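Wiltside Community Hall to Get Its Floor Back in November

Uler and Cukari team up on the restoration of a much-loved neighborhood gathering place

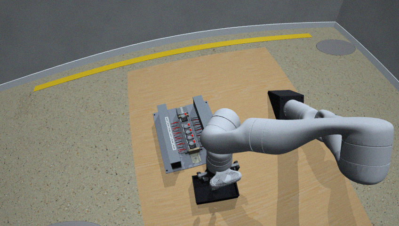

Rendering of a speckled floor with a yellow stripe and gray walls.

WILTSIDE – Anyone who has ever danced at a wedding, stood in line for pancakes or chased a toddler through Wiltside Community Hall will be glad to hear that the doors are opening again this November, after a long season of repairs to the old building on Trujillo Street.

The work has been led by Uler, a family-run building firm, together with the flooring specialists at Cukari. Between them they have leveled and refinished 1,203 square feet of floor in the main room, replaced the tired wiring and put in 2 wider entrances, so that neighbors with strollers, walkers and wheelchairs can all come in the same way as everyone else.

"My parents had their anniversary party in this hall, and I still remember sliding across the floor in my socks until my aunt made me stop," said Renata Piątek, project manager at Uler. "It has been a real joy to look after a place that so many families have looked after before us."

The repairs were paid for in part by gifts from 177 local households, whose names will be listed on a panel by the coat room.

"People kept stopping by to ask how it was going, and quite a few of them brought us lunch," said Damián Medrano of Cukari. "We were sorry to pack up our tools – and we may have gained a few pounds!"

The hall will open with a potluck supper on a Wednesday evening at 6 p.m. Everyone is welcome, and guests are asked to bring a dish to share if they can. Bookings for winter events can be made at the hall office.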